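Print this page | E-mail this page

Trilent Planner Guide
Section 5: Changing the refill and cover

1. Lay the planner face up and open the cover flat.
2. Slide the elastic band off the back corner.
3. Press both ring tabs outward until the rings open. Don't pull the rings apart by hand.
4. Lift out the old pages together with the divider.

Note: Refill 111 fits the small planner and refill 557 fits the large one. They are not interchangeable.

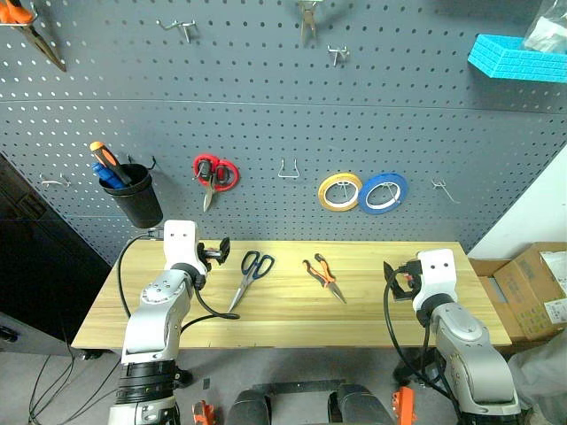 Page last changed: 2020-09-19 by Adi Sumampouw

5. Set the new pages on the rings with the October tab toward the back. A full refill is 62 sheets.
6. Close the rings by pressing the two tabs inward together.
7. Tuck the cover flaps under the first and last sheets.

Caution: Keep fingers clear of the rings when closing them.

Caution: Do not load extra sheets. The rings will not meet and pages will tear at the holes.

For the Harahap fabric cover, do step 7 before step 5. The flaps are stiffer and will crease the first sheet if they go in last.

2 comments | 5 shares

Contact Grestthorpe Paper Goods, Clarnthorpe | Copyright Grestthorpe | Back to top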